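Inska bakery is giving away warm cinnamon knots for its birthday, and we can hardly wait!

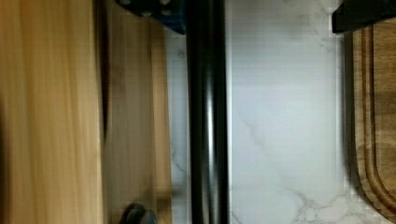 1 min read

The first 200 guests at the Roseleo branch get a free knot with any hot drink on November 28, 2020. Doors open at 8 a.m.

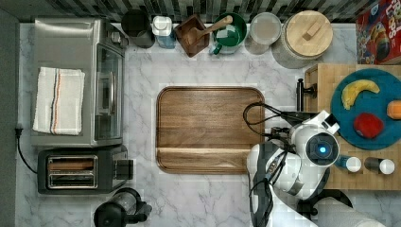
Siebe Baert, Food Writer

New this year is a cardamom glaze - sticky, fragrant and very hard to share. Boxes of 20 minis can be ordered too.
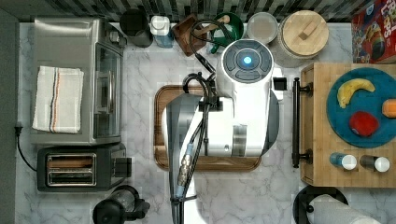 Head baker Heiðrún Thygesen has also brought back the almond knot, a favorite from last winter. Taking some home? A few minutes in a toaster oven, like the stainless steel one on the left of the counter, brings back that lovely crisp edge.

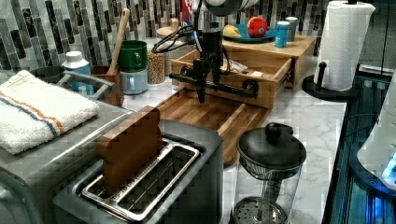

The almond knots stay on the menu through December, with up to 50 baked fresh each morning - so go early!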